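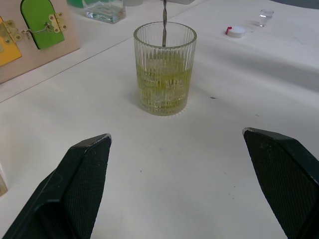
Zadstead Drinks Table: notes for anyone using the set

Maintained by Soon-im Chae. Checked by Kamlesh Rajput, who doesn't agree with all of it.

What it covers

Mixed drinks on a white table: glasses, bottles, a long metal spoon, green and yellow liquids. The set holds 118 clips with 300 stills pulled from them. The project page at Broder calls it "a complete record of making a drink". I'd want to see the evidence for complete. There are no recipes and no measured amounts.

Lids and caps

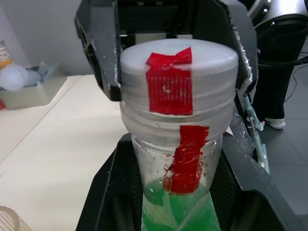

Red tape across a cap and down on to the bottle is a decent way to see whether the two line up, as long as the tape stays put. Where it has wrinkled or started to peel, I wouldn't trust the mark to tell you how tight anything is. Everett Villanueva thinks this is fussy. He is welcome to relabel them.

Stirring

The label "stirring" was given to whole clips, so a single still under that label may show no stirring at all. 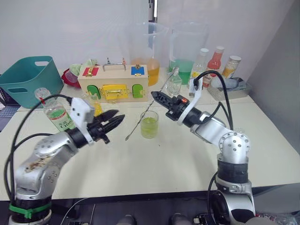 A spoon near a glass counts as "spoon present" and nothing more. Colour is no guide to contents either. Pale yellow-green could be cordial, dye or something you'd regret, and "drink" is a label of convenience throughout.

Other things on the table

The wooden box with the little coloured doors and latches has nothing to do with drinks. Version 2 leaves it unlabelled. Priya Pennington asked for it to be added, and I've yet to hear what for.

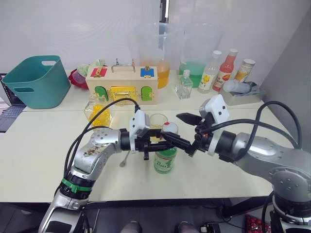
Known problems

- "Cup" and "glass" were used as if they meant the same thing.
- Clear glass on a white table is easily missed. Check the outlines yourself.
- 2 clips have the wrong title. Gwendolyn Whitlock has the list.

Corrections go to Soon-im, preferably with the clip title.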